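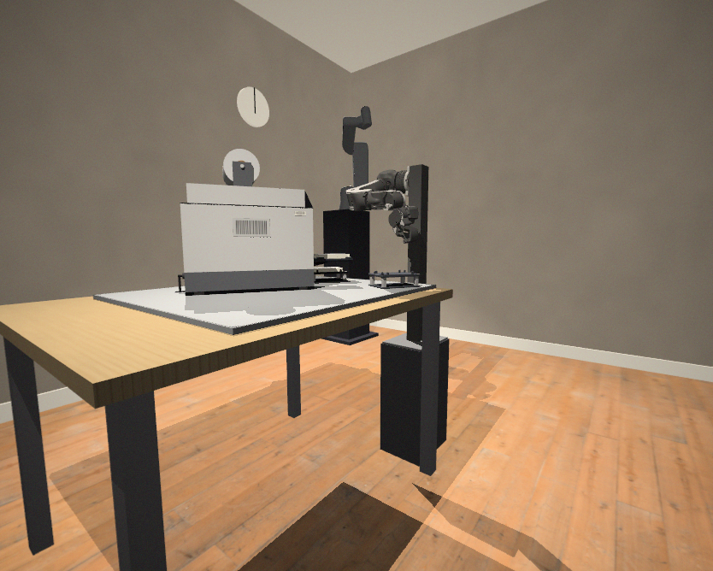 Issue 60

Cirkstead Help Board > Lab Automation > Rules and Good Practice

What should be in a written rule for teaching plate positions?

vurkex_lane
We're writing up our rules for the arm and I'm stuck on the teaching section. Right now it just says "teach carefully," which I wrote, so I can't complain too loudly! Everybody on my shift does it their own way, and on Monday I found two versions of the same position saved under nearly the same name. What do you put in yours? I'd like to keep it to 2 pages if I can.

skasance_bench
Ours is short and people do follow it (mostly). Drop to 10 percent speed before you touch a taught point, keep one hand on the enable switch, and never edit a point while a run is paused. Paused is the dangerous one, I think, because the arm looks parked and you start leaning in over the table to check a corner of a holder.
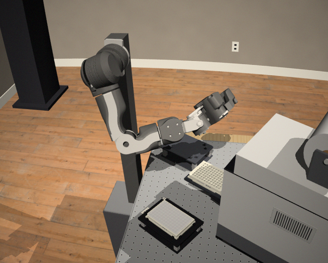

We also make people approach every nest from straight above, even if a sideways move would save a second. And put the labware type in the position name! Half our crashes came from somebody teaching with a short plate and then running a taller one. For naming we go station, nest, labware, initials, and the old version gets archived the same day. If you only fix one thing, fix the names.

ouali77
just use the vendor manual

late_shift_tips
The manual won't cover your own layout, so I'd write something. I'd add a dry run with no plates after any change, all the way through, with a second person watching. Ours used to be 70 steps on a checklist and folks were ticking boxes without reading, so we cut it way down. Also check whether your site safety office wants a risk assessment redone when you move a fixture. Mine does, and I found out in December with an audit coming up, which was no fun at all.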